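Encimera Moges — tablero de mármol pulido
Fabricante: Lernari. Distribución: Drirarmont.

La encimera Moges se suministra en placa maciza pulida, con espesor nominal de 30 mm y canto recto. Está destinada a cocinas, mesas de preparación y mostradores interiores. No se recomienda para exterior ni para zonas con contacto continuo con ácidos. 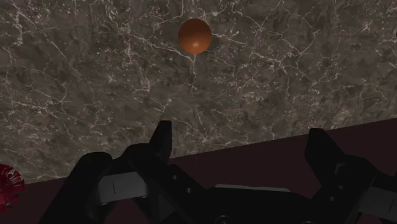
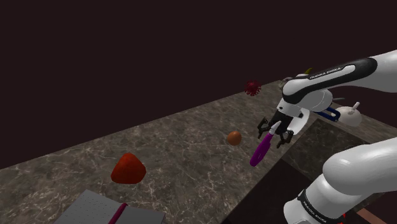 La selección de placas se realiza por bloque y la tonalidad varía entre partidas. Los pedidos de más de una pieza se cortan del mismo bloque siempre que el stock lo permita. El acabado de referencia presenta fondo irregular gris y pardo con vetas blancas finas; la dirección de la veta no se garantiza salvo petición expresa en el pedido. Las vetas no afectan a la planitud, cuya tolerancia es de 2 mm por placa.

Datos técnicos
Espesor: 30 mm
Peso: aproximadamente 144 kg por placa estándar
Acabado: pulido
Canto: recto; biselado bajo pedido
Referencia de sellador: Skaruvport 27

Mantenimiento
Limpiar con paño húmedo y jabón neutro. No emplear vinagre, lejía ni productos antical. El sellador se aplica en dos manos — la segunda, con la primera completamente seca — y se renueva cada año.

Plazo de entrega: 27 días laborables desde la confirmación de medidas. Transporte en caballete, siempre en vertical.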